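Workshop tips: looking after a two-arm table cell

Search tips and guides
Search
Enter keyword

14 shares 3 comments

These notes are for anyone who has been handed the keys to a small two-arm cell and told to keep it going. Ours at Flikstead works on soft goods, mostly cloths and fabric bags, on a plain table. Most of the advice applies to any cell with a parallel-jaw gripper on one side and a fingered hand on the other. Your maker's manual comes first where it disagrees with me.

Before you touch anything

Put the cell in hold, then press the stop button as well. A held arm can still creep if somebody at the desk clears the hold. Take off rings and lanyards. If you have to reach between the jaws, cut the power to the gripper and check that the light on the supply has gone out.

Have these ready:

A set of hex keys with decent corners
A small torque driver
Lint-free cloths and a soft brush
Isopropyl alcohol
A paint pen for marking bolts
Masking tape

Cleaning the parallel jaws

Cloth sheds. You won't see much of it on the table, but it collects in the finger links and works its way into the pivots. Open the jaws fully before you start, as half the joints are hidden when they are closed.

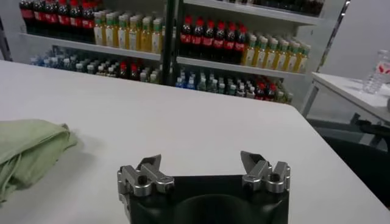 Brush from the tips down towards the body, then wipe the links with a cloth dampened in alcohol. Don't spray anything straight at the joints. It carries the fluff further in and strips out whatever grease is left. Do the recess in the body last, with the arm turned so that the dirt falls out.

Once the metal is dry, go round the finger bolts with the torque driver. I put a stripe of paint across each bolt head and on to the link beside it. If the stripe has broken, the bolt has moved. We check ours every 30 hours of running. The ones nearest the tips go first.

If the jaws start to close unevenly, look for thread wound round a pivot before you blame the motor. A pair of tweezers will usually sort it out. A bent link needs replacing, and replace it on both fingers or you will be chasing the centre position all week.

Setting the height over the table

Everything goes by the tabletop, so get that right first. Level the table, lock its feet and mark their position on the floor with tape. A second table butted up against the first is handy for spare cloths, but it must not be able to push the main one.

1. Wipe the tabletop and clear the patch you are going to measure over.

2. Bring the open jaws down at slow speed until they hold a strip of printer paper with a light drag. Save that height as zero.

3. Repeat at each corner. If the readings differ by more than a millimetre, go back to the feet. Shimming the arm instead will only move the fault somewhere else.

4. Set the working height from the thickest thing you handle. For us that is a folded bag, and we allow 8 mm over zero for the first pass.

5. Do the fingered hand separately, on fabric, with its own saved height. It needs to press down a little to get hold of a fold, so the paper trick is no use. Start high and come down in small steps, and stop lowering as soon as the fold comes up cleanly.
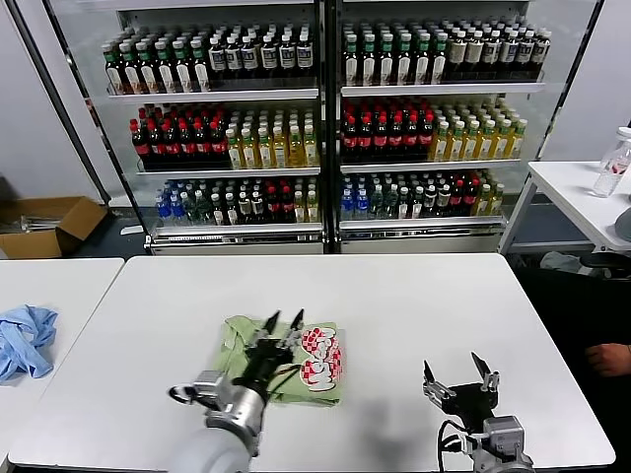
Cables

More stoppages come from cables than from anything else in the cell. Move each arm slowly through its whole reach and watch the loop at the wrist. It should open and close without going tight or rubbing on the flange. Use hook-and-loop straps — cable ties bite into the sheath and have to be cut off each time.

Our right-hand lead lasted until November and then began dropping out when the wrist was turned hard over. The connector was fine. A core had broken just behind the boot. The Nodance leads we fitted afterwards are softer and have been no trouble so far.

Keeping a log

A school exercise book on a string does the job. Write down the hours, the three saved heights and anything you tightened. Fault 77 on our Zotska controller means lost gripper position, and going back through the book I could see it always came a day or two after someone had skipped the brushing. Chaimongkol, who supply our spares, will ask for the hours before they send fingers out, so that saves a phone call too.

Change the book when it is full and keep the old one.

3 comments Share this page

Contact | Copyright Flikstead Workshop Notes | Back to top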